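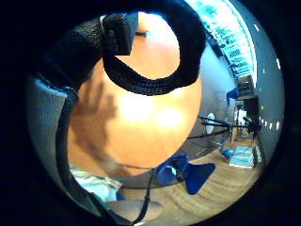
Trollow

How to put a strap on something round and smooth

Balls, floats, big glossy globes and the like are awkward to strap up. There are no corners for the strap to catch on, and a shiny surface gives it very little grip. The method below works for storing and carrying light things. Don't use it for lifting anything over people's heads.

What you need

A length of woven strap, ideally one with a slightly coarse surface. A rough black weave like the one on the orange surface at the top of the page holds better than slick nylon.
A soft cloth.
A bit of chalk, or masking tape if chalk won't show.
A tape measure.

Check the strap first

Run it through your fingers from end to end. A little fuzz along the edges is only wear and can be left alone. Cuts, stiff patches and pulled stitching are different, and a strap with any of those should go in the bin. I keep 9 straps on a nail in the shed at Torna and go through them every August.

Clean the surface

Wipe the round thing all over with the cloth. Dust lets a strap slide, and so does polish. If it has been waxed, wash it with warm water and washing-up liquid and let it dry properly.

Find the line

Most people put the strap straight round the middle. It looks right, but one strap on its own will walk off to one side as soon as it's carried. It is better to take it over the top in a wide curve, a bit like a horseshoe, and bring both ends down to the underside. Mark the line lightly with chalk before you pull anything tight.

Measure round the marked line and add 300 mm for the fastening. You can trim it later, so don't cut it short now.

Fit and tighten

Lay the strap on the line and keep the flat of your hand on the surface as you draw it up. Tighten a little on one side, then a little on the other. If you do all of one side first, the loop drifts and you have to start again.

Any hard fitting on the strap wants to sit flat – turn it slightly if one corner is digging in. On thin-walled or inflated things, stop as soon as the strap dents the surface.

If there is a cord underneath, leave it free. A strap laid across a cord will rub it, and it also stops the strap lying flat.

Leave it and look again

Woven strap gives a bit at first. Come back after 2 hours and take up the slack. The one I did for the Flastholm trip needed pulling up more than once, and after that it stayed put.

Storing

Loosen the strap before putting things away for the winter, otherwise it can leave a mark on the surface that won't rub out.

Page last changed 31st July.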